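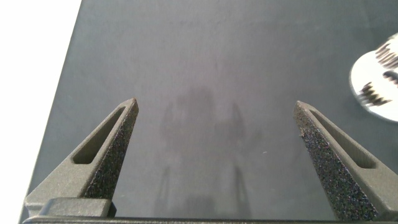 Sound Synthesis 2 – Handout 4: Envelopes and Voice Allocation
Bernd Ruppert
Revised 2022-02-27

4.1 Envelope segments

An ADSR envelope has three timed segments and one level. Attack, decay and release are times. Sustain is a level, held for as long as the gate stays high. Students often enter a sustain value in milliseconds in the lab patch; the patch accepts the number and clips it to full scale.

Linear segments are cheap to compute but sound uneven when applied to amplitude. An exponential decay is produced with a one-pole recursion:

y[n] = y[n-1] + k (target - y[n-1])

where k = 1 - exp(-1 / (tau x fs)). With tau = 10 ms the output has covered 63 per cent of the distance to its target after 10 ms. It never arrives exactly, so set a threshold at which the segment is treated as finished.

4.2 Retriggering

If a new note arrives during release, the attack can restart from zero or from the current level. Restarting from zero gives a consistent contour and an audible click. The Merrick patch restarts from the current level. Its attack is therefore shorter in practice when notes overlap, and this should be noted in your measurements.

4.3 Voice stealing

When all voices are busy the allocator must release one. Common policies are oldest first, quietest first, and same note first. Quietest first needs the current envelope value of every voice, not the velocity at note-on. Protect the lowest sounding note where possible – losing the bass is far more noticeable than losing an inner part.

A stolen voice should be faded before reuse. A ramp of 40 samples is the default in Dalell. Try 10 as well and compare the spectra at the transition.

4.4 Lab work

Load Kulterar bank 65 and set polyphony to four. Play the supplied MIDI file under each policy and log which voice is taken at each steal. Plot amplitude envelopes on a dB scale. Room 1204 is available outside class hours; sign the key out at the front desk.

Reading: course notes, section on gate and trigger signals. Filter envelopes are covered in Handout 5.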